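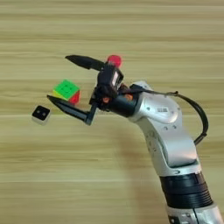

Pale wood, strong grain. More or less the colour I'm after.

04/11/2018

So, the kitchen table. Those of you who have been reading for a while will remember that I bought it in February from a house clearance in Drostside, carried it home in the back of Rory's van with one leg sticking out of the window, and promised I'd have it finished by Easter. Well. It spent spring in the hall, summer under a sheet in the shed, and I've eaten more dinners off my lap this year than I did as a student.

Anyway, I've started! Properly started, I mean, with the sander plugged in and everything.

The top had been varnished by someone who really loved varnish. It was the brown of strong tea and it had gone sticky in one corner, where I think a plant pot must have lived. I'd read all sorts about chemical strippers and I did buy a tin, but the smell gave me such a headache that I put the lid back on and went for a walk. Sanding it was, then. I began with 80 grit, which felt very brave, and I'm glad I did, as anything finer just clogged up and went shiny. Three sheets gone on one side alone. Then 120 over the whole lot, going with the grain by hand at the end to get rid of the little swirls the machine leaves (hold a torch low down across the wood and you'll see every single one of them, it's horrible).

Celeste Leitão came round on Friday evening to return my cake tin and ended up doing the edges for me with a folded bit of paper and a cup of tea balanced on the windowsill. She's much more patient than I am. She also found a name scratched on the underside, which I'd missed completely: "Hinds", in capitals, and next to it a number 71. We've been arguing over whether that's a year or a house number or just what was painted on the lot at some auction. I like to think it's a year. Celeste thinks it came out of a school and was table 71, which would be an awful lot of tables.

Now the big question, which is oil or wax or something tougher. Pieter Hendricks, who commented on my last post, said oil every time and no arguments, two thin coats and wipe off the extra after ten minutes. My dad says oil is for salad. The man in the hardware shop tried to sell me a hard-wearing lacquer and I nearly gave in, but I keep looking at the bare wood and thinking how nice it is and how I don't want to put a plastic-looking skin on it again after all that work. I've done two test patches underneath. The clear oil makes it go quite yellow, more than I'd like, and the one with a bit of white in it stays closer to how it is bare. I think I'm going with the white one. Ask me again tomorrow.

Chairs are the other problem. I own two, and one of them is a garden chair. I saw a set of four at the Jarnen market, very plain, lovely curved backs, but one had a crack right through the seat and the chap wouldn't split them up. I left him my number. If anyone local is getting rid of chairs, and they don't have to match, please shout before you take them to the tip.

A couple of bits from the comments while I'm here. Yes, I did wear a mask for the sanding, thank you to the three of you who told me off last time. No, I haven't fixed the wobble yet. It's the back left leg and I suspect my floor as much as the table. And to whoever asked about the soup recipe, it's the lentil one from 9 posts back, just with less cumin.

First coat goes on tonight if I can clear the dust off everything, including the cat.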